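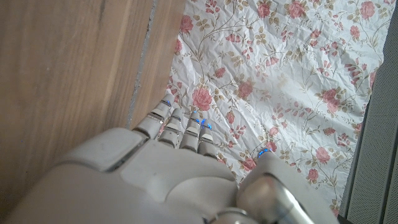
Wrist cam, hand over the edge of the table, blue fingertip lights on.

Ticket: wrist camera lag and bad contact flags, Kemum hand vs Bestenia hand trial
Opened by: Noeline Cartwright
Passed to: Fatima Du Plessis
Status: open, waiting on Rarkero
Priority: medium (was high till Friday)

What's wrong

Two faults, probably seperate. Logging both here as they turned up in the same session and I can't rule out a shared cause yet.

Fault A - wrist camera picture runs behind the arm. Move the hand, count, then the picture moves. Worst reading so far 900 ms. Head camera fine at 80 ms on the same controller.

Fault B - Kemum hand says it has touched something when it's still in free air. Happens mostly near the cloth, sometimes over bare wood. Bestenia hand on the same wrist, same routine, doesn't do it.

Setup

Controller: Agbeko, stock settings apart from the speed cap
Arms: both fitted, hands swapped over between runs
Cameras: one at the wrist, one at the head
Grip force: low preset all through
Routine: reach to the join between wood and cloth, hover, close, back off, repeat

What I tried

09:40 Restarted controller. Lag gone for the first few moves then back. No change on B.

09:55 Swapped the wrist camera lead for the spare. Lag the same. Put the old lead back.

10:10 Turned wrist picture down to half size. Lag drops a lot but still jumps when the fingers close. So it's load of some kind? Closing the hand sends a burst of finger readings down the same line, my guess.

10:30 Turned off finger readings completely. Lag gone. Obviously no use for a grip trial but it tells us where to look.

10:50 Finger readings back on, every second one dropped. Lag is just about livable. Left it like that.

11:15 Started on B. Ran the hover step on the Kemum hand, 11 passes. False touch on 2 of them, both while the thumb was moving. Re-zeroed the fingertips with the hand open, ran it again, same result.

11:40 Bestenia hand, same 11 passes. Clean.

12:05 Tried the Kemum hand with thumb locked. Clean. Can't leave it locked, the pen hold needs the thumb.

Head view, for the arm positions and where the leads go:
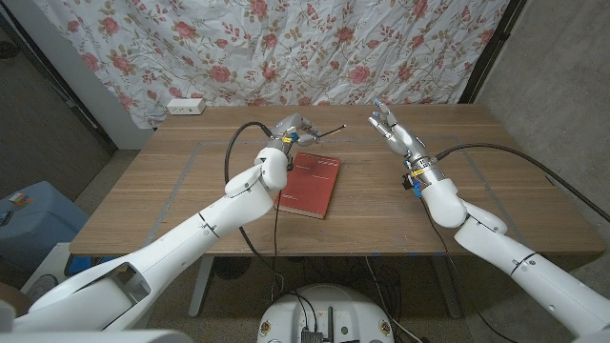 Reply from Fatima Du Plessis, 13:20

Read the log. On A, agree it's the shared line. Agbeko box has a second port, wrist camera should go on that and leave the fingers where they are. Needs the camera address changed in the config or it won't be seen at all, had that last time and lost a morning to it.

On B, don't re-zero with the hand open. Zero it half closed, thumb across the palm, then open it. The Kemum notes are wrong on this, or at least they were in September. If it still flags with the thumb moving then it's noise from the thumb motor and that one goes to Rarkero, they did the wrist adaptor.

Also have a look at the cable loop over the wrist on the pen-holding side. Wants more slack than you'd think when the wrist rolls. Could be nothing.

Update, 14:35 (NC)

Camera moved to second port, address changed. Wrist lag now 80 ms, same as head. Finger readings back to full rate. Calling A fixed, will leave it running over lunch tomorow to be sure.

Zeroed half closed as above. Better - one false touch in 11, thumb moving again. Not good enough to compare hands on. Sent the raw finger log to Rarkero with times marked.

Cable loop: let out a bit, retied. No difference to either fault that I can see.

Still to do

- Rarkero to come back on thumb noise
- Repeat the hover passes with the pen held, both hands
- Bestenia numbers need redoing at full reading rate, the 11:40 run was on half so it isn't a fair match
- Fatima to correct the zeroing page in our own notes

Keep ticket open till the first one is answered.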